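Munteanu Completes Refreshment Room Refit at Trornmont Office Site

TRORNMONT – Munteanu, a supplier of small-room fit-outs, has completed the first of 7 compact refreshment rooms planned for the Trornmont office site. The rooms place cold storage and a serving surface within arm's reach of each other and are intended for floors without space for a full kitchen.

Cold storage

The refrigerator is a two-door unit in a silver-gray finish. A recessed groove along the seam between the upper and lower doors serves as the grip line. The unit stands directly on the wood floor, close against the end of the table. 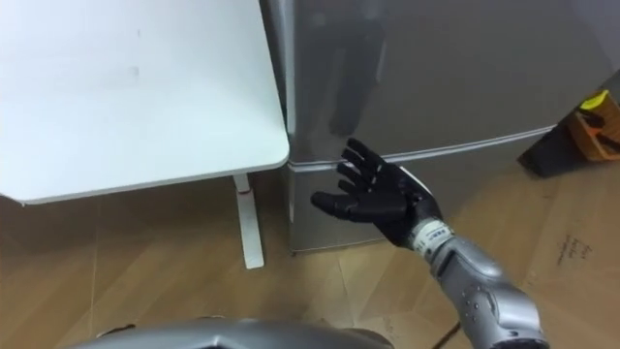
Serving surface

A long white desk with rounded corners and white metal legs provides the serving surface. Bottled drinks are staged on the desk top before being handed out or returned to the refrigerator. A white storage cabinet is placed under the right end. The walls are left plain and pale.

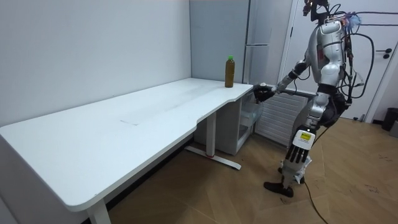
Desk and refrigerator in the refreshment room. A green-capped bottle stands near the far corner.

Bottled drinks

Drinks for the site are supplied by Surnatura in clear plastic bottles with screw caps. Under the Munteanu handling guide, bottles are carried upright and supported at the base. The first delivery consisted of 602 bottles, out of almost 1108 ordered for the opening period.

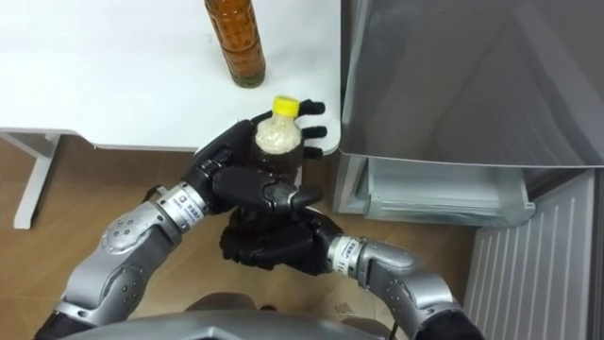
Brown drink with a pale upper layer, yellow screw cap.

Cleaning and access

The desk top is a plain white surface and is wiped down at the end of each working day. Open space below the desk allows the wood floor to be swept without moving furniture. Surface cleaning is handled under a separate contract with Brallance, which also inspects the desk legs and feet every 5 weeks.
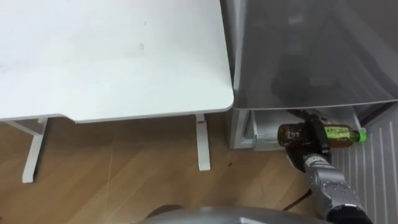
Rounded desk corner, with the wood floor running beneath.

Availability

Work on the remaining rooms begins in November. Site managers can request the room layout and the handling guide from the Munteanu sales office on any working day. Tours of the completed room are held on Wednesday afternoons by appointment.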